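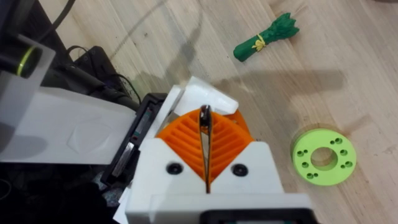 Sleep recording at home: frequently asked questions

These are the questions which our patients ask most often by telephone and at the desk. The answers were written by Tài Trịnh, sleep technician at the Prastmont Sleep Clinic. If your question is missing, please write to us and we will try to answer you, and maybe also add it to this page.

What is a home sleep recording?

It is one night of measurement in your own bed. You wear a small recorder on the chest, a thin tube under the nose and a clip on one finger. The recorder stores your breathing, your snoring, the oxygen in your blood, your pulse and the position of your body. The next day you bring it back and we look at the night on our computer.

Most of our patients do this because a doctor suspects sleep apnea. This means that the breathing stops or becomes very weak many times in the night. Often the person does not know it, and it is the husband or wife who has noticed the pauses.

Who can have the recording?

Adults who have a referral from their family doctor or from a heart, lung, or ear, nose and throat doctor. We do not do home recordings for children. Some adults also need a night in a sleep laboratory instead, for example people with serious heart failure, people with certain muscle diseases, and people who use oxygen at home. Your doctor should write such conditions in the referral. If you see that something is missing there, tell us when you make the appointment.

Can I come without a referral?

No. We are sorry, we know this is an extra step. We can only give a result to a doctor who knows your history and who will follow you afterwards.

Where do I collect the recorder?

You can choose between our main clinic on Jaber Street and the smaller office in Sindby. The Sindby office has fewer recorders, so the waiting time is usually longer there. It is allowed to collect in one place and return in the other, but please say it when you book, so the person at the desk can write it on your form.

At Jaber Street the entrance is from the yard side, next to the bicycle stands. Take the elevator to the second floor. The door with our name on the street side is always locked.

How long does the collection appointment take?

Please plan half an hour. The technician shows you each part, then you put everything on yourself one time over your clothes while we watch. People often tell us that they understood it already from the video. We ask them to do it anyway. Most of the failed nights we see come from a tube which was put on upside down or a finger clip which was not pushed in all the way.

You can bring a family member who will help you in the evening. If you prefer to speak a language other than English, please bring a person who can translate, or ask us before and we will look for someone.

What does it cost?

The recording itself is billed to your insurance when you have a referral. Your own part depends on your plan and we cannot see it from our side, so please ask your insurance company. We also take a deposit of $39 for the recorder. You get it back on the same card when the recorder is returned with all its parts.

If the finger clip or the chest belt is lost, we keep the deposit. If something only broke in normal use, you do not pay. Please do not try to repair it with tape or glue.

What should I do on the day of the recording?

Live your day as you usually do. Drink your usual coffee at your usual hours. Take your medicines as always, also sleeping pills if you use them every night, and write them on the evening form. If you normally drink a glass of wine with dinner you may do so, but write it down also. We want to see a typical night of yours.

Remove nail polish and artificial nails from the index finger of the hand where the clip will be. Gel polish disturbs the measurement even when it is clear. One finger is enough.

Men with a beard can keep it. The tube can be fixed with the small skin tape from the bag, on the cheek above the beard.

How do I put the recorder on?

The printed sheet in the bag has drawings for each step. In short:

Put on a thin T-shirt or pajama top.
Close the chest belt over it, at the height of the armpits. It should be firm, but you must be able to breathe deeply.
Click the recorder on the front of the belt with the light facing up.
Place the tube with the two soft ends in the nose, lead it behind the ears, and pull the small ring under the chin.
Push the finger clip on until the fingertip touches the end.
Hold the button until the light is green. After this the light goes off by itself.

That the light goes off worries many people. The recorder is working. The light is made to go off so that it does not disturb you in the dark.

When do I start the recording?

When you turn off the lamp and want to sleep. If you like to read in bed or watch something, start it afterwards. Please do not start it at dinner, because then we have several hours where you walk around, and the battery is used for nothing.

I never sleep well with things attached to me. Will the result be wrong?

Almost everybody sleeps a little worse than usual with the recorder. It is normal and the doctor who reads the recording knows it. We need six hours of recording, and in this time you may of course be awake for some periods. Even a restless night can be good enough for an answer.

What if I must go to the bathroom?

Go as you are. Everything is attached to you and there is no cable to the wall. If you prefer, take the finger clip off and put it back when you are in bed again. Do not press the button.

The tube fell out in the night. Do I have to repeat everything?

Not always. Put it back when you notice it and write the time on the form, if you looked at the clock. When the other signals are good we can often use the night. If we cannot use it, we call you and offer a new night without new costs.

Can I sleep in my usual position?

Yes, and please do. Some patients have apnea only when they lie on the back, and this is useful for us to know. If you sleep on the stomach, the recorder can be a bit uncomfortable. You can move it a little to the side on the belt, but not more than the width of your hand.

I already have a CPAP machine. Should I use it during the recording?

This depends on what your doctor wants to know. In the referral it should be written "with treatment" or "without treatment." If it is not written, we call the doctor. Please do not decide it alone, and do not stop your treatment for several nights in order to prepare.

Can my partner or my dog sleep in the same bed?

Your partner, yes. The recorder measures the breathing from your nose and the movement of your chest, so another person who snores does not change the result much. Dogs and cats should sleep in another room this night. We have had chewed tubes.

How do I return the recorder?

Bring it the next working day before 5 p.m. Another patient is usually waiting for it the same evening. If your recording is on Friday night, you return it on Monday morning. Put all the parts back in the bag, also the used tube, and do not clean anything with alcohol. We clean and disinfect the parts ourselves.

Do not forget the evening form and the morning form. The morning form takes two minutes and it is best to fill it in before breakfast.

When do I get the result?

Your doctor receives the report within 14 days. You can see it at the same time in Gruvum, our patient portal, if you have an account there. The technician at the desk is not allowed to tell you the result when you bring back the recorder, also when you ask very kindly.

If we see something which should not wait, we telephone your doctor the same day.

What does the number in the report mean?

The most important number is called AHI. It tells how many times per hour the breathing stopped or became clearly weaker. In adults, fewer than five times per hour is normally considered as normal. Higher numbers are divided into mild, moderate and severe. But the number alone does not decide the treatment. A person with a mild result can be very tired in the day, and another person with a high number feels well. Please discuss it with your doctor.

The result is normal, but I am still tired all day. What now?

Go back to your doctor and say this clearly. A home recording can miss a mild apnea, and it does not measure the brain waves, so it cannot show other sleep problems such as narcolepsy. There are also many reasons for tiredness which do not come from the breathing. Sometimes the next step is a night in a laboratory, and sometimes it is a blood test.

May I drive?

If you have ever fallen asleep at the wheel, or nearly, please do not drive until you have talked with a doctor. Do not wait for the recording. Let another person bring you to the appointment or take bus 6, which stops in front of the Jaber Street building.

How can I change my appointment?

Through Gruvum or by telephone, at the latest the day before. On the telephone, the early afternoon is the best time to reach us. In the morning the line is often busy with people who return recorders.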